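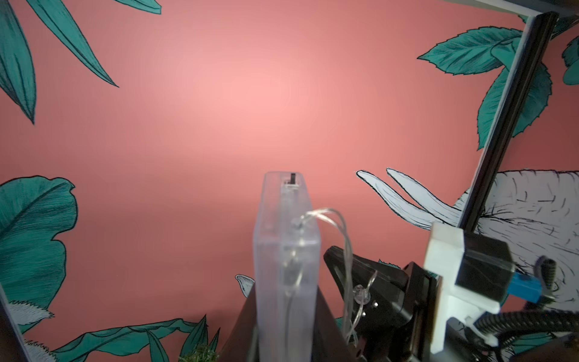 day off in Torninance, not by choice. cart axle is gone. thread while I wait

3,327 km on the original axle so I can't be too cross with it. still cross

went on the long descent after the Bedoya turnoff. heard a tick, then more ticks, then the left wheel started leaning in like it wanted to tell me something. pulled over, had a look, crack most of the way through right at the hub

for the gear people: it's the Driver cart, the two-wheel one with the hip belt. everything on it has been great except the bit that holds the wheels on

ratchet strap, a tent peg and most of a roll of tape got me 5 km. walked with one hand behind me holding the frame up. my shoulder is a mess

then the peg bent and that was that. sat on the guardrail and ate all the biscuits

two utes went past, third one stopped. Fletcher Tipoki, carting fence posts, going to Torninance anyway

ok so the lift. yes I took it. yes I know. I've said since the start that every km gets walked and it still does, I've marked the spot (kilometre post, took the number down twice) and when the cart's fixed I go back and start from there

if you want to argue about whether that counts please do it amongst yourselves, I have laundry

Fletcher didn't think much of the walking. asked if I'd considered a bike. asked again when he dropped me off. fair enough

---

so, parts

there's a bike shop here but it's shut till later in the month, note on the door. hardware place has threaded rod, which is too soft according to the bloke behind the counter, and he seemed pretty sure

rang Driver. nice on the phone. can send the axle, but it'd come to the depot at Nukidska and I'd have to sign for it in person. Nukidska is where I was going to WALK to. with the cart. that needs the axle

asked could they send it here instead. they can't, no depot. asked could someone else sign. only with a letter from me plus a copy of my id. ok now we're getting somewhere

Rochelle Kingi lives in Nukidska!! she's followed this since February and offered me her couch ages ago. messaged her, she said send the letter over, she'll go down on her lunch break

wrote the letter by hand, took a photo, sent it. depot wanted it printed. Rochelle printed it. depot wanted the consignment number on it. nobody has a consignment number until the thing is sent. it hasn't been sent because they want the letter first

I had a lie down at this point

---

update. Kirsty (Kingi, Rochelle's sister) used to do deliveries out of that depot and knows who to ring. she rang. there is now a consignment number. I don't know what was said and I'm not asking

new letter done, number on it, signed in blue pen because apparently black looks like a photocopy

axle should be there in 3 days. then it gets a ride down here with whoever's driving down, Kirsty's asking round

---

meanwhile. in case it all falls over, plan B

Hemi McPhee does welding out of a shed behind the servo. took him the broken one. he turned it over a few times and said he could make one out of an old harrow pin, be heavier but it wouldn't break. wouldn't take money up front, said come back tomorow arvo

so I may end up with no axles or two. if it's two I'm carrying the spare, I don't care what it weighs

Zihan Cao asked what I'm doing about the schedule. (hi Zihan, hope the knees are better.) short answer: there's slack for this. I lose the rest days I was saving for the coast, and the bit after Nukidska gets longer days. no climbs in it worth worrying about. water's the thing there, not distance

longer answer, I haven't looked at the spreadsheet and I'm not going to tonight

stuff I've done today instead of walking: washed everything, sewed the hip belt where it's been fraying, new laces, cut toenails, slept at 2 in the afternoon like a baby

also went through the cart and pulled out things I haven't touched once. a second pot. a rain cover for a bag I posted home weeks back. a whole bag of cable ties that I FORGOT I HAD while I was on the side of the road with a tent peg

feet are good btw, people always ask. one blister, left heel, old one. right knee clicks on stairs but not on roads

Hemi just messaged a photo of the pin on the lathe. looks enormous. going over there in the morning with the wheels so he can check the fit

more when I've got an axle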